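Starent passes 2,006 folding examples at its Undby workshop

The team at Starent has been busy all summer in the old dye house at Undby, and in August they reached a number they had been hoping to see before the weather turned: 2,006 recorded examples of cloth handling, all gathered for the learning system they call Jurnby. The goal they set themselves at the start of the project was 3,727, so there is still a good stretch of road ahead, but spirits are high and the coffee, we are told, is much improved.

Each example is one complete go at a piece of household cloth, guided from start to finish by a person at the controls. The operators work in pairs and swap places every so often, and they have become wonderfully patient people (anyone who has tried to fold a fitted sheet alone will understand). Dragica Popescu, who runs the sessions, likes her operators to vary their habits a little, so that Jurnby sees more than one way of getting a corner to meet a corner.

"A slow, slightly clumsy fold is still worth keeping," she told us. "We fold that way at home, after all, and the towels don't seem to mind."

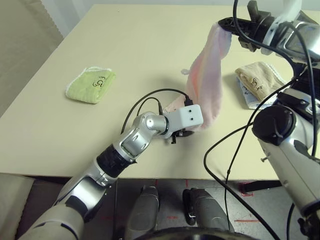
Cloth was a natural choice for Starent, whose earlier work with boxes and bottles had gone smoothly enough that everyone was itching for something floppier. A towel never lands the same way from one go to the next, and the system has to learn from all those different shapes. Popescu is especially fond of the moments in between, such as a pink cloth hanging from the gripper in a long twist while the folded ones, light green, beige and light blue, lie on the table. She would like many more of those before the year is out.

The Grgić family, who own the building, have kindly let the team stay on through the winter, and 2 new operators will join once their training is done. Sessions begin at 9 in the morning, and neighbors who would like to visit are asked to ring the bell at the yard door.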